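Stokarmont Vorführplatz - Handbuch für Aufbau und Betrieb

Kapitel 4: Die Greifstation am Tag der offenen Tür

Dieses Kapitel gilt für alle, die am 10. Juni 2024 oder bei einer späteren Vorführung die Greifstation betreuen. Die Station besteht aus dem Simulationsrechner, dem großen Bildschirm und dem Steuerpult Brulluton. Gegriffen wird in der Simulation, und das ist für Besucher viel spannender, als es sich auf dem Papier anhört! Wer einmal erlebt hat, wie eine Achtjährige am Pult die Luft anhält, bis die Finger sich schließen, weiß, warum wir dieser Station den besten Platz in der Halle geben.

Kapitel 3 (Stromversorgung und Wege) muss abgeschlossen sein, bevor Sie hier anfangen.

4.1 Lieferumfang prüfen

Simulationsrechner mit Netzteil
Bildschirm mit Standfuß, zweiteilig
Steuerpult Brulluton mit fest angeschlossenem Kabel
Lumenta-Lichtleiste für die Pultkante
Zwei Bodenmatten, eine davon mit Standmarkierung
Mappe mit Gästekarten und Szenenübersicht

Fehlt die Szenenübersicht, lässt sie sich am Rechner unter "Hilfe" ausdrucken. Die Gästekarten dagegen gibt es nur in der Mappe, bitte nach der Veranstaltung vollständig zurücklegen.

4.2 Station aufbauen

1. Stellen Sie den Bildschirm mit dem Rücken zur Fensterseite auf. Spiegelungen auf dem Glas sind der häufigste Grund für Fehlgriffe am Pult.

2. Legen Sie die Matte mit der Standmarkierung im Abstand von 141 cm vor den Bildschirm. Die zweite Matte kommt seitlich daneben, dort warten die Nächsten.

3. Setzen Sie das Pult auf die Säule und drehen Sie die Rändelschraube handfest an. Für Kinder die Säule ganz einfahren.

4. Führen Sie das Pultkabel durch den Kanal im Säulenfuß und von dort unter der Kabelbrücke zum Rechner.

5. Stecken Sie die Lichtleiste an der Pultkante ein. Sie leuchtet weiß, sobald der Rechner das Pult erkannt hat.

Vorsicht: Die Säule kann beim Einfahren die Finger einklemmen. Immer am Griffring anfassen, nie am Rohr.

Hinweis: In der Halle Mirnness liegt die Steckdosenleiste hinter der dritten Stütze. Das mitgelieferte Verlängerungskabel reicht bis dorthin, aber nur, wenn es an der Wand entlanggeführt wird.

4.3 Szene laden und Greifer einrichten

1. Schalten Sie den Rechner ein und warten Sie, bis das Startmenü erscheint. Das dauert beim ersten Mal etwas länger - bitte nicht zwischendurch neu starten.

2. Wählen Sie "Vorführung" und danach "Marmorplatte". Die Szene kommt sehr gut an, die Oberfläche sieht prächtig aus und die farbigen Gegenstände heben sich deutlich davon ab.

3. Öffnen Sie "Greifer" und stellen Sie die Schließkraft auf 196. Mit diesem Wert gelingen dünne Teile zuverlässig, ohne dass sie beim Schließen wegspringen.

4. Stellen Sie die Zeitlupe auf Stufe 2. Erfahrene Gäste dürfen später gern schneller fahren, zum Einstieg ist diese Stufe aber goldrichtig.

5. Drücken Sie "Nullpunkt". Der Greifer fährt einmal auf und zu und bleibt dann geöffnet stehen.

6. Machen Sie selbst mindestens einen Probegriff, bevor die Türen öffnen. Und ruhig noch einen zweiten, es macht ja auch Spaß.

Hinweis: Die Schließkraft ist ein reiner Programmwert ohne Einheit. Der Regler geht bis 1.000, Werte am oberen Ende sind für die Vorführung ungeeignet.

4.4 Ablauf mit Gästen

Planen Sie pro Gast einen Durchgang mit drei Versuchen ein. Bei großem Andrang reicht auch einer, dann aber bitte für alle gleich.

1. Bitten Sie den Gast auf die Standmarkierung und erklären Sie nur die beiden Hebel. Alles Weitere ergibt sich beim Fahren, und die schönsten Fragen kommen ohnehin erst, wenn etwas danebengeht.

2. Lassen Sie den Gast einen Gegenstand aussuchen und vorher sagen, wo er zufassen möchte. Daraus wird fast immer ein Gespräch mit den Umstehenden!

3. Der linke Hebel bewegt den Greifer, der rechte öffnet und schließt die Finger. Beide Hebel federn in die Mitte zurück.

4. Achten Sie darauf, dass vor dem Schließen beide Fingerbacken neben dem Teil stehen, je eine auf jeder Seite. Steht eine Backe davor oder dahinter, wird das Teil nur geschoben.

5. Sobald das Teil gefasst ist, "Halten" drücken. Die Simulation friert ein, und Sie können in Ruhe am Bildschirm zeigen, worauf es ankommt.

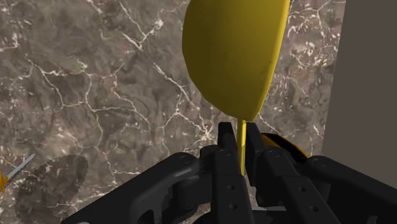

Ellinor-Gruppe hin oder her, schrieb ein Gast auf der Rückseite seiner Karte, am dünnen Stiel hätte er nie zugefasst, er habe immer nach der dicksten Stelle gesucht und sei damit dreimal gescheitert. 

Genau dieser Aha-Moment ist das Ziel des Durchgangs. Beim gelben Teil mit der schalenförmigen Wölbung liegt der Stiel schmal und gerade zwischen den Backen, während der breite Körper darüber frei bleibt. Fragen Sie ruhig in die Runde, wer es anders versucht hätte. (Die Gruppennamen auf den Karten, darunter "Ellinor", dienen nur der Reihenfolge am Pult und haben mit der Schwierigkeit nichts zu tun.)

6. Lösen Sie "Halten" und lassen Sie den Gast das Teil anheben. Rutscht es heraus, zählt der Versuch trotzdem, und Applaus gibt es auch dafür.

7. Zum Wechsel "Neue Runde" drücken. Die Gegenstände kehren an ihre Ausgangsplätze zurück.

Vorsicht: Während der Nullpunktfahrt die Hebel nicht berühren. Die Fahrt bricht sonst ab und muss neu gestartet werden.

4.5 Wenn etwas hakt

Der Greifer reagiert nicht: Prüfen Sie, ob die Lichtleiste weiß leuchtet. Blinkt sie, den Stecker am Rechner abziehen, kurz warten und wieder einstecken.

Das Teil springt beim Schließen weg: Schließkraft kontrollieren. Gäste verstellen den Regler gern, wenn das Menü offen bleibt.

Die Finger schließen sich, aber das Teil bleibt liegen: Meist steht der Greifer zu weit vorn. Mit der Taste "Ansicht" auf die Seitenkamera wechseln, dann sieht man den Abstand sofort.

Das Bild ruckelt: Andere Programme am Rechner schließen und die Schatten auf "einfach" stellen. Die Ränder der Schatten wirken dann gröber, auf das Greifen hat das keinen Einfluss.

4.6 Station abbauen

1. Beenden Sie die Szene über "Vorführung" und "Ende". Die Bestenliste wird dabei gespeichert.

2. Fahren Sie den Rechner herunter und warten Sie, bis die Lichtleiste erlischt.

3. Pult abnehmen, Hebel mit einem trockenen Tuch abwischen und das Kabel locker aufrollen.

4. Gästekarten einsammeln und die Rückseiten lesen, bevor sie in die Mappe kommen. Dort stehen oft richtig gute Ideen für neue Szenen!

5. Bodenmatten mit der Markierung nach innen rollen.

Weiter mit Kapitel 5: Transport und Lagerung.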